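Boscombe Memorial Chapel to Open Second Location in Manzano

Reception room, on-site parking and evening visitation hours planned for the former Mendari Street library

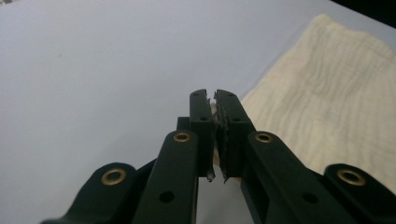 MANZANO, 9/23/21 – Boscombe Memorial Chapel announced today that it has completed the purchase of the former branch library on Mendari Street and will open it as a full-service funeral home in March. The new location will serve families in Manzano and the communities east of the river, many of whom now travel to the original chapel for visitations and services.

Boscombe has provided burial and cremation services in the area for 77 years. The Mendari Street building will be its first location outside the downtown district.

The main chapel will seat 87 guests. A smaller room, suited to private family gatherings, will seat 11. Both rooms will have a screen and sound system for photo tributes and recorded music, and services in the main chapel may be streamed online at the family's request. There is no charge for streaming when the service is held at either Boscombe location.

The building will also include a reception room with a catering kitchen. Families may bring their own food or use a caterer of their choice. The parking lot will be repaved before opening, and a covered entrance will be added on the north side, with a ramp and automatic doors.

Visitation hours at Mendari Street will run until 7 p.m. Later hours may be arranged in advance with the funeral director.

Work on the building is under way. The reading room windows and the original oak front doors will be kept. The book return slot on Paleo Avenue has been closed, and residents are asked not to leave library materials at the building.

Prearranged funeral plans held with Boscombe will be honored at both locations at the price already agreed. Plan holders who wish to move their arrangements to Manzano may do so at no cost by completing a change of location form. The form is available at the downtown office and will be mailed on request. Plan holders who wish to keep their current arrangements do not need to take any action.

The downtown chapel will remain open throughout construction, and its hours will not change. Obituary notices, death certificate requests and flower deliveries should continue to be directed to the downtown office until the new location opens.

The monthly grief support group will also continue to meet downtown. A second group is planned for Manzano after the opening. Attendance is free and is not limited to families served by Boscombe.

Media and general inquiries may be made at the front desk of Boscombe Memorial Chapel during regular business hours.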